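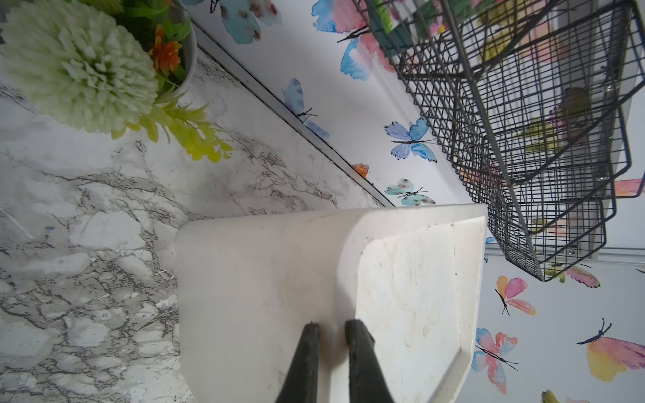
Home & Cleaning > Small Spaces

How I Clean My Butterfly Corner (White Plastic, Marble Pattern and All)
October 6, 2018 | 1,505 views | 3 comments

I put up the butterfly wallpaper in January and I still love it every single time I look at it. Watercolor butterflies on white, blue and purple and pink and teal, next to a white marble-patterned surface, with white plastic pieces to go with it. So pretty! And so much white to keep clean. If you have a corner like mine you already know that every speck shows up, so I'm going to walk you through what I do. The last full clean took me 44 minutes, and I stopped in the middle to make toast.

What you'll need:
Dish soap and warm water
Baking soda
Two or three soft cloths, at least one kept dry
An old toothbrush
Cotton swabs
A pair of gloves
A dry makeup brush or a small paintbrush for the flowers

Start with the wallpaper, and start dry. Mine is the Clukmont peel-and-stick and it's pretty forgiving, but I still don't go near it with a dripping cloth. I dust from the top down with a barely folded microfiber cloth, super light pressure, and go back for any actual spots with a damp corner (test it somewhere low first, please). The seams are where I slow down. Wipe along a seam, never across it, or you'll lift the edge and be mad at yourself for a week.

Next, the plastic. My scoop gets the worst of it. It's white, and the inside has faint yellowish stains plus little dark specks and streaks. For the specks, soapy water and the toothbrush. For the yellow, mix baking soda with just enough water to make a paste, spread it on, leave it for ten minutes or so and rub in small circles. Some of those stains will lighten and some are just there now. Don't grab the scratchy side of the sponge! Scuffs hold on to dirt, and then you're scrubbing the same spot forever.

Bigger white pieces get the same soap and water, only with a cloth. Get your face down close and look at them from underneath and at an angle, with the light coming across. I find smudges that way that I'd have sworn weren't there when I was standing up. A faint curved line could be a hair or it could be a scratch, so run a fingertip over it before you go to war with the baking soda. Anything with hooks or loops hanging off it wants a cotton swab around the inside of the curl.
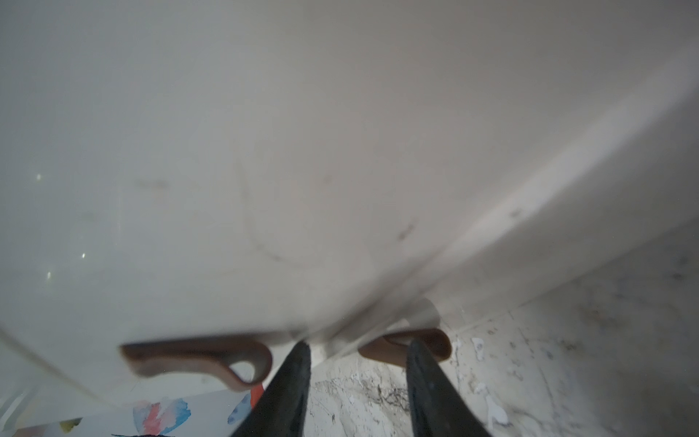 Two brown hooked tabs under the white plastic, and a few small dark marks to go after.

On to the marble-patterned surface. The busy gray veins are wonderful at hiding crumbs, so I never trust my eyes here. I slide a dry hand across the whole thing first. Then I move whatever's light enough to move over to one side, wipe with warm soapy water, wipe again with plain water, and dry it right away so it doesn't streak. I tried the Vamley spray once and went back to dish soap, mostly for the smell. The metal trim strips get a swab run down the seam, because that's where small stuff ends up sitting.
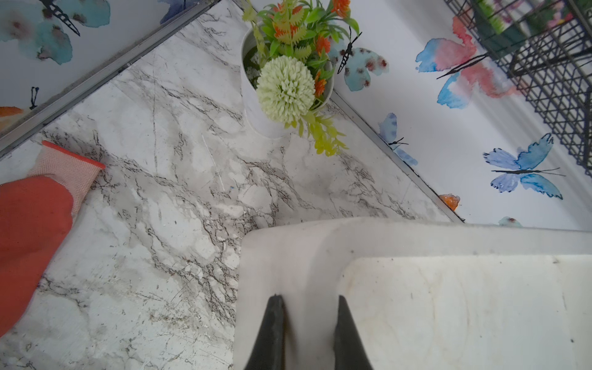 After that I do the flowers. Artificial ones collect dust like you wouldn't believe, especially a pom-pom bloom with a big bumpy head. Use the dry makeup brush, go from the center of each flower outward, and do the yellowy sprigs last because they like to shed. If yours sit in pebbles, tip the pebbles into a strainer, rinse them, and let them dry all the way before they go back in the pot. The pot itself just needs a damp cloth around the rim.

Drawers come at the very end for me. Pull each one open and clean the front, then the top edge, then the corners inside with the toothbrush. I leave mine open for a while to air out before anything goes back in. 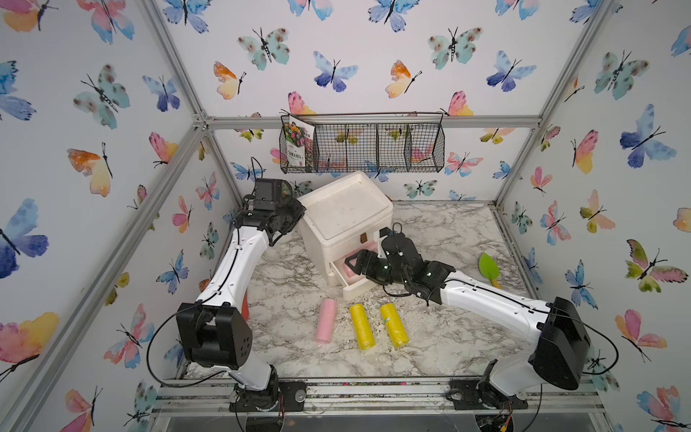
The white box with its drawer open, butterflies on every side.

For upkeep I do a quick dry dusting whenever I walk by with a cloth in my hand, and the full round about once a month. Rinse the toothbrush, hang the gloves up by the fingers, and toss the cloths in with the towels. Next up on the blog is getting old adhesive off metal trim, so if you have a trick for that, leave it in the comments!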